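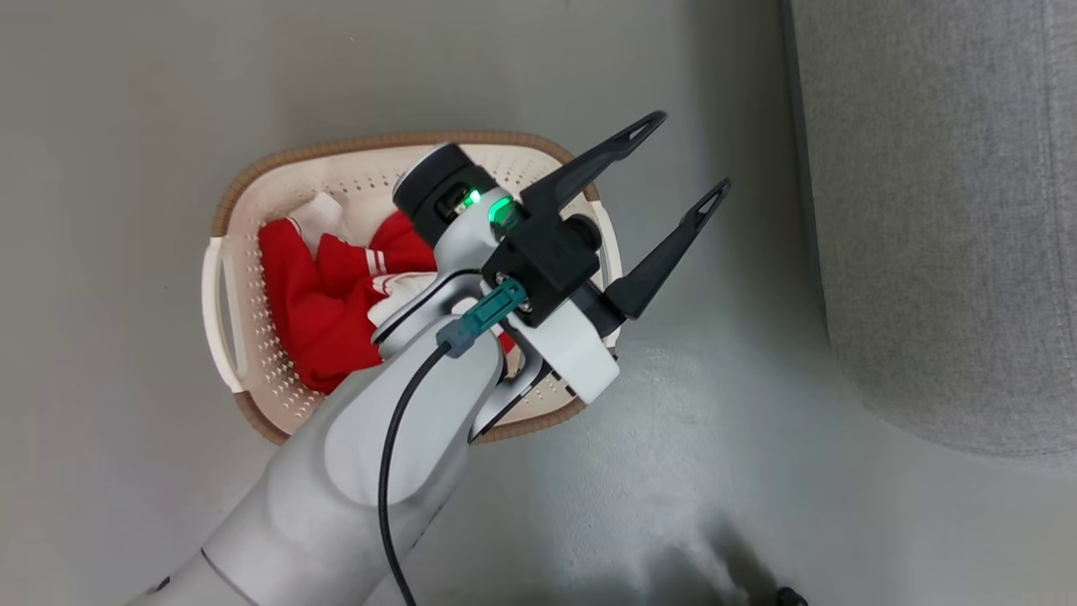
Arsen Vakulenko asked whether the arm has to come to a full stop before anyone reaches into the basket, or whether slow speed is enough.

Full stop. Slow speed is for teaching moves with your hands well clear.

Wiven > Guides > Arm safety > Sorting laundry

Print this page | E-mail this page

Before you start
1. Clear the floor round the basket, and keep the cable away from the joints.
2. Set the speed to 50 per cent or lower. Use 12 per cent for a new move.
3. Test the stop button. Do this at the start of each session.

During the run
4. Keep the gripper open until it is over the clothes.
5. Lift one garment at a time. If it snags, stop the arm and free the cloth by hand.
6. After up to 4 failed grasps, stop and teach the position again.

Write every stop in the log, including the ones you meant.

Comments (2)

Oltodmont: Does step 3 apply after a lunch break? We leave ours powered.

Skonosside: We test again after any break. The March version of the guide said so and I would put it back.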